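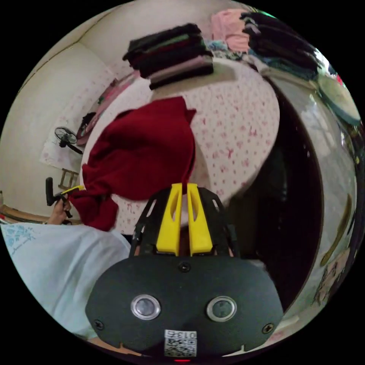
**Bedroom circuit trips on heated mattress pad, AFCI breaker only**

**ohmward_bound**

Upstairs bedroom, one 15 A circuit, 14 AWG copper, six receptacles and a ceiling light. I swapped the old standard breaker for a Kincaid combination AFCI in July when I redid the panel labels. Since then the breaker trips two or three nights a week, always with the heated mattress pad on. The pad is a Stevano dual zone, 200 W total on high.

What I've done so far:

- Moved the pad to a different receptacle on the same circuit. Still trips.
- Ran an 800 W space heater on the circuit for a full evening. No trip.
- Ran the pad from the hallway circuit (standard breaker) with a short cord. No trip, as expected.
- Pulled and re-terminated all six receptacles. Two were backstabbed, now on the screws.

Load is obviously not the problem. Is this a bad pad or a bad breaker?

**gridleak**

Could be either, could be neither. The pad controller switches each zone on and off to hold temperature. If it uses a triac and chops the waveform, some AFCIs read that as a series arc. Does it trip on low, high, or both?

**ohmward_bound**

Low and medium. I can't recall a trip on high.

**gridleak**

That fits. On high it is probably conducting full cycles most of the time. On low it is switching constantly. I would try another make of breaker listed for the panel before throwing out the pad.

**tworoll_tape**

Disagree with the order of operations. A heated pad is a long resistance wire that gets folded, sat on and washed. A broken strand in that wire gives you a real arc, and a real arc is what the breaker is for. Stop using the pad until you've ruled it out. Swapping breakers until one stays quiet is not a diagnosis.

**gridleak**

I didn't say swap until quiet. I said the symptom follows the control setting. A broken strand would show up on high too.

**tworoll_tape**

Not necessarily. A marginal joint can hold while it's warm and open up when it cools between cycles. Low setting means more cooling time.

**ohmward_bound**

I measured both zones cold at the pad connector this afternoon. Left is 144 ohms, right is 145. Flexed the pad along its whole length with the meter attached and neither reading moved. The pad is off the bed for now either way.

**panelcover**

144 at 120 V is 100 W, so those numbers agree with the label. A meter puts almost no current through the wire, so a steady reading rules out a clean break and little else. Still useful.

What panel is it? You wrote Kincaid breaker but not Kincaid panel.

**ohmward_bound**

Bendik, 100 A main. The breaker fit and the counter guy said it was fine.

**panelcover**

Physically fitting and being listed for the panel are two different things. Look at the label inside the door. If it doesn't name that breaker, take it out regardless of what the pad is doing. A poor grip on the bus stab can arc and overheat, and you won't see it with the cover on.

**tworoll_tape**

Agree with this completely. Should have been the first question.

**ohmward_bound**

Door label lists Bendik types only. Ordering the Bendik combination AFCI from Voltport.

**nickel_strap**

Had the same trouble with a different blanket. Put it on a power strip with an EMI filter and the trips stopped. Cheap fix.

**tworoll_tape**

Please don't. Most heated bedding instructions say to plug straight into the wall, and the filter may also be hiding the signal the breaker needs to see.

**nickel_strap**

Mine has been fine for two winters.

**gridleak**

Check the instructions for yours. I'm with tape on this one.

**ohmward_bound**

Update. Main off, Kincaid out. The bus stab is clean, no pitting or discoloration. Breaker jaws look normal. The Bendik is in, torqued to the value on the breaker body. Megged the circuit while everything was unplugged and the light was disconnected: hot to ground above 600 megohms, neutral to ground the same.

Pad back on, low setting, nine nights, no trips.

**gridleak**

So, nuisance tripping from the controller.

**tworoll_tape**

Or a less sensitive breaker on the same bad pad. Nine nights is a short sample when it was tripping two or three times a week. How old is the pad?

**ohmward_bound**

Four years, washed maybe once a season. Stevano support said to replace it at five. I asked whether the controller is phase-cut or full-cycle and they didn't know.

**panelcover**

Put a scope on it with an isolated probe if you have access to one. If the waveform is chopped on low, gridleak's explanation gets a lot stronger. Otherwise retire it a year early.

**ohmward_bound**

No scope here. I'll see if I can borrow one at work and post the trace.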